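Skills Lab – Handout 3: Closing a Gap with Interrupted Stitches
Notes for the December block, Barredo Room

Bring these with you, I won't be printing extras. Questions to Dindo Policarpio before the session, not during.

What we cover
Needle entry and exit. Even bites both sides. Square knots that lie flat. Thread management – the part most of you lost marks on last time.

Pads
One pad per pair. Top layer is the "skin", softer layer underneath. Don't pull on the top layer to see what's below, it tears. Pads get used more than once so old stitches stay in unless they're in your way.

Before you start
Look at the whole gap first. Where is it widest? Where do the edges want to meet on their own? Work from a closed end toward the wide part, edges come together a bit more with each stitch. Starting in the wide middle is OK on a short gap but you'll fight the tension.

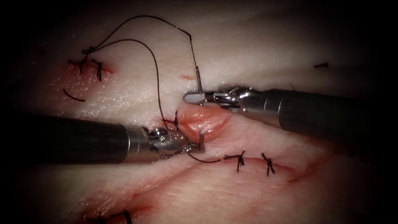 Page last changed: December, 4:27 pm

Needle in the lower edge, point coming up, thread still lying in big loops over the pad. Look how close one strand runs to the other jaws. Easy to grab thread when you meant to grab tissue. Move the slack away before you drive the needle, not halfway thru.

Driving the needle
Follow the curve. Turn, don't push. If the edge bunches up, your angle is too flat – back out and go again. Support the opposite lip lightly, closed tips are kinder than a pinch.
Take the same depth on both sides. Uneven depth = one lip riding over the other, you will see a little step.

Knots
Pull thread thru until the tail is short, then stop. Long tails get caught in the next stitch. First throw snug, second throw the other way, third to lock. Snug means edges touching. If the tissue puckers its too tight.

Spacing
Keep it even. A gap between stitches should look about the same all the way along, check from directly over the pad.

For next time
Finish the Trellodness worksheet, both sides. 300 to 400 words on what went wrong with your own thread and where. Pads back in the tray, needles in the sharps box and count them in.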